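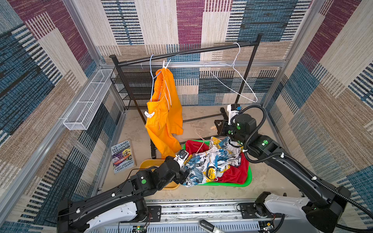
Hemi Pryor replied that the objection form was still failing for her at lunchtime, and that two of her neighbours in Haldane had given up and posted their letters instead. She had typed out her comments on the Stostia application twice and lost them both times.

Status: Open
Category: Campaign website / objection form
Reported: February 10, 2026

Problem as first reported

Residents fill in the form on the "Object now" page, press Send, and get a blank page. No confirmation email arrives. Some people have pressed Send several times. The form is meant to pass a copy of each objection to the council planning inbox and keep another for us.

Log

09.40 – Tried the form with a short test comment. Went through normally, confirmation email received in under a minute. Could not repeat the fault.

10.15 – Asked Hemi which browser she was using and how long her comments were. She is on a tablet, and her text was a page and a half covering traffic on Cukier Lane, drainage and the loss of the footpath.

10.50 – Tried again with a longer piece of text copied from the November newsletter. Blank page. So the length matters and the tablet probably doesn't.

11.20 – Found a limit on the comments box. It is set to 1,000 characters, left over from when the same form was used for booking stalls at the fete. Anything longer is thrown away without a message. The box itself lets you carry on typing, so there is no way to tell you have gone over.

11.35 – Checked the stored copies. Short objections are all there. Long ones have not been kept anywhere, neither by us nor in the outgoing mail. I am sorry to say they can't be recovered.

12.10 – Raised the limit in the form settings and saved. Tested with the newsletter text. Still a blank page.

13.05 – Hemi's reply, as at the top of this ticket. Told her to hold off until I had written back, and to keep her text in a separate document.

13.30 – Rang Harkeo, who host the site. They say the form add-on keeps its own copy of the settings and has to be switched off and on again before a change takes effect. Did this. Also cleared the saved pages.

13.45 – Long test went through. Confirmation email arrived, full text in it, nothing cut off at the end.

14.20 – Second fault found while testing. If the postcode is typed without a space the form rejects it, and the error message appears at the top of the page where you can't see it from the Send button. Changed the form to accept postcodes either way.

15.10 – Hemi sent her objection from the same tablet. Confirmation received at her end. I have checked our copy and it is complete, all 4 sections.

Still to do

Contact the people affected. We have no record of who lost a long objection, but the page counter shows roughly 700 visits to the form page since it went up, and far fewer objections stored. Many of those visitors will only have been reading. A notice should go on the front page asking anyone who did not get a confirmation email to send their comments again.

Add a line under the comments box saying how much room there is.

Ask the planning office whether they received anything at all from the failed attempts. I don't expect so, but it should be asked before the closing date.

Put the postal address on the form page for those who would rather write. The reference number for the Stostia site must be on every letter or it may not be logged against the right application.

Workaround until the notice is up

Write your objection in a separate document and save it. Copy it into the form and press Send once. If no email has come within an hour, look in your junk folder, then reply to this ticket with your comments attached and I will forward them by hand.

Ticket left open until the notice has gone up and the planning office has answered.

Contact the web team | © Haldane Residents Against the Stostia Plan | Back to top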